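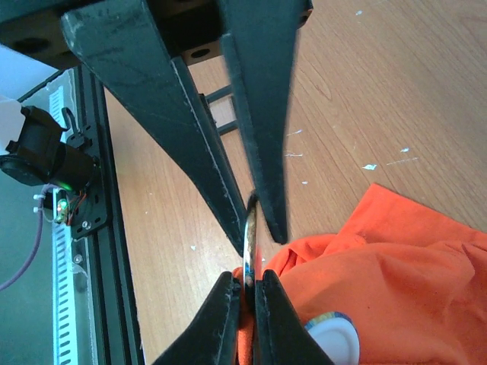 Krystyna Wróbel told me a bright orange cloth has to be washed twice by itself before it goes anywhere near metal or wood, or the dye will come off on both. I have a new one and I want to use it to polish small, narrow metal pieces at a wooden table. Is two washes enough? The label only says cotton, and I paid for a pack of 13, so I'd like to use them.

*Posted by Taha Kettani*

---

**Roswitha Stöckli**

Two washes is usually fine for cotton. Skip fabric softener, it leaves a film that smears on shiny metal. To check the dye, wet one corner, press it on a white paper towel and leave it for 40 minutes. If the towel is clean, go ahead.

When you dry the cloth, hang it from one point and let the rest drop.

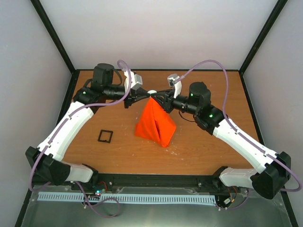
It dries slower that way than on a rack, but you don't get a crease across the middle. Shake it out before you polish anything. Grit is what scratches, much more than the cloth.

---

**Gerasimos Tsoukalas**

just buy white ones

---

**Angeliki Katsaros**

I'd worry more about the table. Don't leave a damp orange cloth on wood overnight. I did that in June and the stain is still there.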